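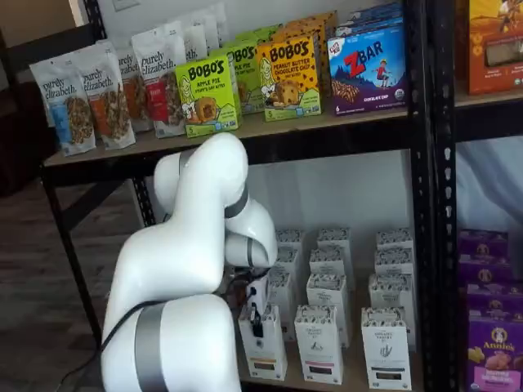 レヌス川を歩く会 秋の大会にむけた打ち合わせ 議事録

日時 2024年7月9日(火曜日) 夜七時開始
場所 イトーリー公民館 二階の和室
出席 マキス・ヴェルヴェリディス(進行)、スヴァトプルク・ブラベツ(コース)、リボル・マトウシェク(受付・名簿)、ゴドフリー・キニュア(安全)、アルジュベタ・ヴルチェク(広報、記録)
配布資料 コース案の地図、前回の参加者アンケートのまとめ、予定表の下書き

一 前回議事録の確認

訂正が一か所ありました。前回「ベニエ峠の北側の階段」と書いたところは、正しくは南側の階段です。ブラベツさんの指摘で直しました。記録係(私です)の聞き間違いでした。そのほかは異議なく承認。

二 コースについて

今回いちばん盛り上がった議題です! ブラベツさんが先週の日曜に下見をしてきてくれて、地図に色鉛筆で細かく書き込んだものを畳の上いっぱいに広げてくれました。

長いコースは35キロ。イトーリーの船着き場を出て、レヌス川の左岸をさかのぼり、水門のところで右岸に渡り、ベニエ峠を越えてバラーシュ牧場の脇を通り、旧街道で町に戻ります。去年は通行止めだった水門の橋が、春から歩いて渡れるようになっていて、これで念願の一周コースが組めます。去年まで同じ道を往復していたことを思うと、地図の上でぐるりと輪になっているだけで嬉しくなります。

短いコースは12キロ。船着き場から水門までは長いコースと一緒に歩き、橋を渡ったら右岸をそのまま下って戻ります。峠には登りません。ほぼ平らで、川に近いところを歩けるので、水鳥を見るならむしろこちらがおすすめ、とのことです。

出た意見は次のとおり。

・水門の橋は幅が狭いので、長短両方の参加者が同時に渡ると詰まる。出発時刻をずらす。(キニュア)
・峠の南側の階段は落ち葉がたまると滑りやすい。前日に掃きに行く。熊手は公民館の物置のものを借りられる。(ブラベツ)
・バラーシュ牧場の脇道は牛の移動に使われる時間帯がある。通過の予定時刻を牧場に伝えておく。(マトウシェク)
・旧街道の一里塚で集合写真を撮りたい。(ヴルチェク)

集合写真については、長いコースの参加者しか一里塚を通らないのが残念だという話になりました。ヴェルヴェリディスさんから、それなら出発前に船着き場で全員の写真を撮り、一里塚では通った人から順に撮ればよいという案が出て、そのとおりに決まりました。船着き場は朝の光がとてもきれいなので、今から楽しみです。

旧街道の終わりの区間、石畳を通るか、一本裏の土の道を通るかで意見が分かれました。ブラベツさんは土の道派です。長く歩いたあとの足に石畳はこたえる、と熱弁。マトウシェクさんは石畳派で、あの通りを抜けて町に入る眺めを初めての人に見せたい、と譲りません。話し合いの結果、道しるべは石畳のほうに付け、地図には土の道も点線で載せることになりました。分岐で好きなほうを選んでもらいます。

決定 長短とも上の案で進める。ブラベツさんが地図を清書し、次回持参。

三 日程と集合時刻

開催は11月の第二土曜日で確定。予備日は設けず、荒天の場合は中止とします。

長いコースの出発は朝六時半。薄暗い時刻ですが、川霧が出ていれば最高の出だしになります。短いコースは九時出発。これなら水門の橋で両方が重なることはまずありません。終了は夕方五時とし、日没後に山道を歩く人が出ないよう、ベニエ峠の登り口を正午に締め切ります。正午を過ぎて登り口に着いた人には、短いコースの道を通って戻ってもらいます。

キニュアさんから、締め切りの時刻は申込みの案内にも地図にも大きく書いてほしいと要望がありました。登り口で初めて知らされるとがっかりする、というのはもっともです。広報で対応します。

四 定員と申込み

定員は両コース合わせて100人。去年より増やします! 前回のアンケートでは回答者の70パーセントが「友人か家族を誘いたい」と答えてくださっていて、マトウシェクさんがこの数字を読み上げたときは思わず拍手が起きました。

定員を増やすことについてキニュアさんは、コースの途中に立つ係が足りるかを心配していました。去年立ってくださった方々にマトウシェクさんから早めに声をかけ、次回までに見通しを立てます。人数がそろわないときは、長いコースの枠を減らして短いコースに回します。

申込みは公民館の窓口と、会のホームページの両方で受けます。去年は窓口の用紙とホームページの申込みで名前の表記が違い、同じ方が二重に載ってしまいました。今年は用紙にもふりがなの欄を付け、電話番号で照合します。用紙の色は、長いコースが水色、短いコースがクリーム色です。

参加費は据え置き。中学生以下は無料。小学生は大人と一緒に歩いてもらいます。犬連れについては、短いコースのみ引き綱ありで可としました(長いコースは牧場の脇を通るため不可)。

五 休憩所と食べ物

休憩所は水門の広場、ベニエ峠の東屋、バラーシュ牧場の入口の三か所です。水とお茶はどの休憩所にも用意します。

アンケートには食べ物の話がたくさん書いてありました。多かったのは「甘いものばかりで塩気がほしい」という声。たしかに去年は飴と羊羹とビスケットでした。今年は塩気のあるものを必ず入れます。梅干しの種の捨て場所も作ること!

持ち運びの面では箱入りの菓子が積みやすく、峠まで背負って上がるときにも袋ものほどつぶれません。ただし箱はごみになるので、中身を出してから上げるか、箱のまま上げて畳んで下ろすかは担ぎ手にまかせます。

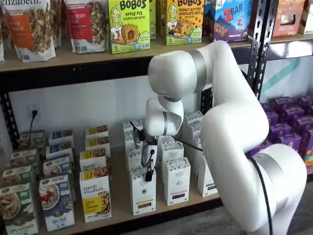 店の棚に並ぶ箱入りのスナック菓子

買い出しはヴルチェクと、手の空いている人で行きます。原材料の表示を見て、小麦や木の実を使っていないものも選んでくること。休憩所では種類ごとに分けて置き、原材料の表示を読めるように手元に残しておきます。

温かい汁物を出す案も復活しました。去年は火の扱いが決まらず見送ったものですが、牧場の入口なら水場が近く、平らな場所もあります。ヴェルヴェリディスさんが、根菜と押し麦の汁を大鍋で作ってみたいと手を挙げてくれました。峠を下りて冷えた体に押し麦の汁。想像しただけで歩きたくなります。火を使ってよいかどうかを牧場に確認し、許可が出たら実施します。お椀は各自持参としますが、忘れた人のために予備を置きます。

決定 塩気のあるものを全休憩所に置く。汁物は牧場の返事待ち。

六 安全について

キニュアさんから、救護の態勢について説明がありました。

・救急箱は各休憩所に一つずつ。中身は前の週に点検する。
・峠の東屋は電話が通じにくい。少し南に下った岩のそばなら通じるので、係はその場所を下見で確かめておく。
・最後尾には必ず係が付く。長いコースはキニュアさん本人、短いコースは次回決める。
・車で迎えに行けるのは水門、牧場の入口、旧街道の一里塚。峠には車が入れない。

この電話の通じる岩ですが、去年も一昨年も係が苦労して探した場所だそうです。ブラベツさんの地図に小さな電話の印を付けてもらうことにしました。こういう印が増えていくのが、毎年やっている会のいいところだと思います。

迷いやすい分岐には黄色い布を結びます。牧場の近くは牛が布を食べてしまうおそれがあるため、杭に板を打ち付ける形に変更。板の文字はヴェルヴェリディスさんが書きます。終わったら布も板もその日のうちに回収します。

参加者への持ち物の案内に、懐中電灯と雨具を「必ず」の欄で載せることも確認しました。六時半出発の人には懐中電灯が本当に要ります。

七 広報

ちらしの下書きを見ていただきました。川の曲がり具合を帯のように斜めに入れた図柄で、皆さんの反応がとてもよく、ほっとしています。直すところは以下です。

・「健脚向け」という言葉をやめ、距離と峠の登りがあることをそのまま書く。
・駅から船着き場までの道順を入れる。
・文字が小さい。裏面も使う。
・犬の絵は短いコースの側に移す。

貼り出しをお願いする先は、公民館、図書館、駅の待合室、朝市の掲示板。隣町のパン屋さんにも置いていただけるそうで、これはマトウシェクさんが話をつけてくれました。

それから、参加者に配る小さな川の案内を作りたいと提案したところ、全員賛成で通りました。やった! 水門の歴史、右岸で見られる鳥、峠の名前の由来、旧街道の石に残る荷車の跡など、歩きながら読める一枚ものにします。峠の名前の由来には説がいくつかあり、ブラベツさんとヴェルヴェリディスさんで言うことが違うので、両方載せます。原稿は次回までに各自一項目。

八 問い合わせへの返事

窓口に届いた質問の中から、ホームページに載せるものを選びました。文面はその場で読み合わせ済みです。

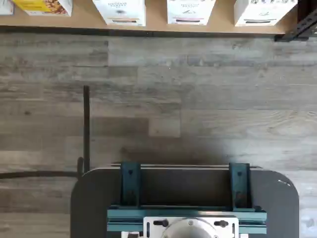

短いコースで申し込んだあとに、長いコースへ変更することはできますか。
申込みの締切日までに公民館の窓口かホームページからご連絡いただければ、定員に空きがあるかぎり変更できます。当日の変更はお受けしていません。

ほかに、靴の種類についての問い合わせがありました。こちらは履き慣れた底の厚い運動靴で十分、峠を越える方には足首の隠れる靴をすすめる、という文面に決めました。新品の靴で来て豆だらけになった経験談が次々に出て、予定の時間を少し過ぎました。皆さん一度はやっているのですね。

杖の貸し出しの希望も来ています。会の備品には傷んだものがまじっているため、先に点検してから返事をします。点検はマトウシェクさん。

九 その他

・下見歩きを会員向けに行う。長いコースを二回に分け、前半は船着き場から水門を経て峠まで、後半は峠から町まで。峠からの帰りは登り口に車を回す。日程は次回。
・公民館の物置の鍵の置き場所が変わった。窓口で名前を書いて借りること。
・ブラベツさんが下見で拾った手袋(片方、毛糸)は窓口に預けてある。
・古い地図の原版が見つかった。傷みが進む前に写しを取る。ヴェルヴェリディスさんが持ち帰り。

古い地図には、今はもうない渡し場が書き込まれていました。議題が終わったあとも皆でのぞき込んで、ここに茶店があったらしい、この道はまだ残っているのでは、と話が尽きませんでした。来年は渡し場の跡をたどるコースもいいですね、という声あり。議題の候補として書きとめておきます。

十 次回までの宿題

ブラベツ 地図の清書、電話の印の書き込み、土の道の点線
マトウシェク 係への声かけ、申込用紙のふりがな欄、杖の点検、通過時刻と火の使用について牧場への連絡
キニュア 救急箱の中身の一覧、電話の通じる岩の確認
ヴェルヴェリディス 道しるべの板の文字、汁物の試作、古い地図の写し
ヴルチェク ちらしの修正、菓子の買い出しの下調べ、川の案内の割り付け
全員 川の案内の原稿を一項目ずつ

汁物の試作は次回の打ち合わせに鍋ごと持ってきてくださるそうです。お椀とさじを忘れずに!

閉会 夜九時十分
次回の日時は、会場の空きを確認のうえ連絡します。

記録 アルジュベタ・ヴルチェク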